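Minutes of the Wakia Allotment Association

Present: Zoila Tamayo (chair), Urs Riedl, Severyn Moroz, Wenceslao Montes. Apologies: Kęstutis Sepp.

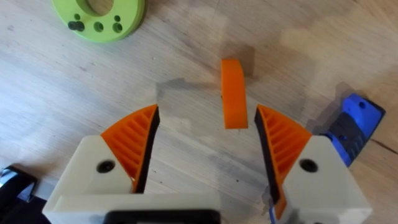 **Curnton, 22/12/2022**

**1. Last minutes.** The November minutes were approved with one correction: the broken tap is by the north gate.

**2. Water.** Urs has the bill, which comes to $668. He thinks the meter was read wrong and will call the utility. Payment is held until he hears back.

**3. Plots.** All 53 plots are let for next season. There are 9 names on the waiting list. Wenceslao asked whether plot holders who have not dug since spring should get a letter. Agreed. Zoila will write it.

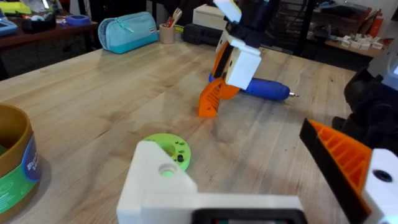
Severyn said the letter should give people until the end of March, as the ground is too hard before then. Wenceslao would like a shorter date. Left at March.

**4. Compost.** Kikum can deliver 2 loads if the lane is clear. Severyn to ask for a morning drop. Plot holders on the lane are to move their barrels first.

**5. Shed key.** Still missing. Urs will get the lock changed and bring the receipt.

Next meeting: Zoila to send the date by email.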